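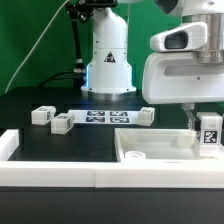 Cube transfer cell at Brastport, two arms, marker sheet and tray.

To: Braltent users list
Subject: Re: Ansari cell, unexpected gripper closure

An earlier message stated:
> The gripper closed near the tray wall without a command.
> Is the cell safe to use until this is resolved?

The cell is not released for unattended use. The controller log shows that the close command was issued at cycle 894 of a planned 1000, after the finger marker was lost for 4 frames. The software then acted on an old position. No injury was reported.

Sites running the same version should compare the wrist view with the one below, in which the marker on the finger faces the camera. A worn label should be replaced before the next run.

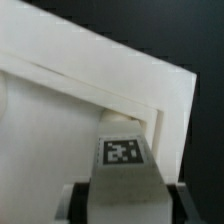 Interim measures

Operators shall keep hands out of the cell while either arm is powered. Automatic retry is to remain off until the Pata update is installed. Please report any repeat to this list with the log attached.

Braltent Support, Brastport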